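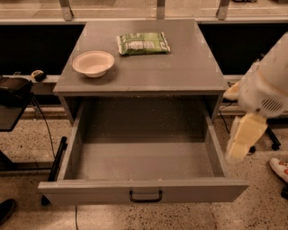 Le poste de démo : bureau gris, tiroir ouvert, le bras et sa pince jaune pâle à droite.

Jetier, bras de manipulation pour petits objets. Essai rapide, journée portes ouvertes Rurnent, mars 2020

Compte rendu écrit dans le train, soyez indulgents. Rurnent distribue le Jetier en France et ouvrait son atelier aux clients et aux curieux. Café correct, badge obligatoire, parking introuvable. Je venais pour le bras et uniquement pour lui, on cherche à équiper un poste de rangement au labo depuis septembre.

Le principe de la démo : un bureau à tiroir, deux ou trois bricoles du quotidien, et le bras doit ouvrir, ranger, refermer. Ça paraît idiot. Ça ne l'est pas du tout, un tiroir c'est une vraie saleté pour un robot. Il faut attraper la poignée, tirer droit, ne pas forcer en butée. Sur ce meuble la poignée est un U en métal noir, assez bas sur la façade, donc le poignet doit descendre pas mal.

Ouverture : bien. Mouvement propre, sans à-coups, tiroir sorti en grand. J'ai demandé à revoir, on me l'a refait sans discuter. Un raté dans l'après-midi, la pince a glissé de la poignée et le bras s'est remis tout seul en position. Pas d'intervention humaine, bon point.

Le bol blanc ensuite. Prise par le bord, dépose lente, un peu trop lente à mon gout. Donal Foley, qui animait la séance, avait bridé la vitesse à 80 % pour le public. Je lui ai demandé de tout débrider, refus poli. Dommage, c'est justement ce que je voulais voir.

Le sachet vert, du genre en-cas, c'est autre chose. Objet mou, froissé, posé à plat sur le plateau. Neuf essais réussis sur onze pendant que j'étais là (j'ai noté sur le dos du programme). Les deux échecs : le sachet pincé trop près du bord, qui retombe. Foley dit que ça se règle avec la force de serrage. Peut-être. Pas montré.

La pince. Doigts assez massifs, un peu translucides d'aspect, c'est le modèle Molluvby vendu en option. J'ai pu appuyer dessus à l'arrêt, ça cède légèrement et ça revient. Bien pour la vaisselle. Pour de la visserie fine j'aurais des doutes, et d'ailleurs personne n'en a proposé. Changement de doigts sans outil, vérifié moi-même, une minute à peine.

Le bras en lui même : carter blanc, lisse, arrondi, grille d'aération sur le côté. Facile à essuyer. Penser à ne pas coller la grille contre un mur, la notice insiste. Bruit raisonnable, on se parle à côté sans hausser le ton.

Le logiciel Keane maintenant. Bof. Interface en anglais seulement, menus dans un ordre bizarre, et 20 secondes de chargement à chaque changement de scénario. Pour régler une hauteur de prise il faut passer par trois écrans. On s'y fait sûrement. Mais à ce niveau de gamme on attend mieux. La version française serait « en cours », sans date.

Côté installation, câbles apparents au stand, un qui passe au sol devant le meuble. Chez nous il faudra une goulotte, à prévoir au devis.

Les prix : sur demande, évidemment. J'ai laissé ma carte.

Pour : mouvements propres, reprise après échec, pince qui se change vite.
Contre : logiciel pas fini, sachets encore aléatoires, pleine vitesse pas vue.

Je demande un prêt de deux semaines avant de signer quoi que ce soit. Si Rurnent accepte je complèterai l'article, avec nos propres tiroirs, qui coulissent nettement moins bien.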